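Gripper comparison bench: frequently asked questions

Last updated July 16, 2025

This page answers questions sent in by people who use the shared bench or read its results. Booking and access are covered on the bench calendar page.

Which grippers are being compared?

Two. The Gekora is a parallel-jaw gripper with flat rubber pads and a stroke of 80 mm. The Pradness has two jointed fingers that wrap around an object when the inner link meets resistance. Both bolt to the same wrist flange, so the arm and its mounting stay the same throughout.

Which arm and controller do you use?

The arm is a six-axis Hamdy. Motion commands come from a Jonalard controller running position control, with a force limit applied at the gripper only. We tried force control on the arm in March and dropped it for this comparison, as the settings that suited one gripper made the other one chatter at contact.

Can I send results from a different arm?

Yes, but they are listed in a separate table. Stopping distance and wrist stiffness differ enough between arms to change the outcome on low objects.

How many attempts does each object get?

Each gripper makes 15 attempts per object. The object is put back by hand between attempts, and its angle is taken from a printed list. Bhavana Kotian keeps the list; please ask her for the current copy before starting a run.

What counts as a successful pick?

The object must be lifted clear of the plate and held for 2 seconds with no contact against anything except the gripper. If it turns in the fingers but stays held, the attempt is a success and is marked with an R in the notes column. If a second object comes up with it, the attempt is a failure.

Why is closing speed fixed?

Early runs left it to the operator. Zineb Bouzid went through the logs and found that most of the difference between operators came from closing speed alone. Both grippers now close at the same fingertip speed. The Gekora can go faster, and its maker's default is faster, so its figures here should not be read as its best.

Why are the objects placed on a metal plate?

A bare table is too easy. The rim of a plate limits how low the fingers can approach from the side, and polished steel gives the depth camera reflections to deal with. A toy apple next to a pumpkin also leaves less finger room than either would alone.

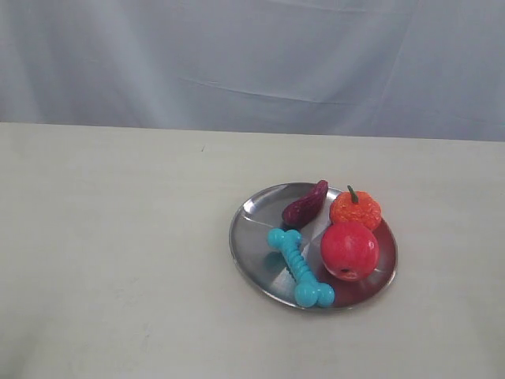

The bone is the awkward one for the parallel jaws. Gripped across the ribbed shaft it holds well, but a grasp planned on one of the knobbed ends tends to slide off as the jaws close. The jointed fingers are less fussy about where they land, though they need more space on either side.

Does the camera see the plate correctly?

Not always. Depth readings drop out on bright parts of the metal, and the planner may treat the gap as a hole. Hok-lam Hsueh's filter fills these gaps from the plane of the table. It works for shallow plates – it has not been tested on bowls.

Do I need to recalibrate after changing grippers?

Yes. Run the tool offset routine and then the touch test. If the touch test is out by more than 2 mm, check the flange bolts before repeating the routine. Do not correct the error by editing the offset file.

Who do I contact about a damaged finger pad?

Abdelkrim El-Sayed holds the spares for both grippers. Note the serial number of the finger and the last run completed with it.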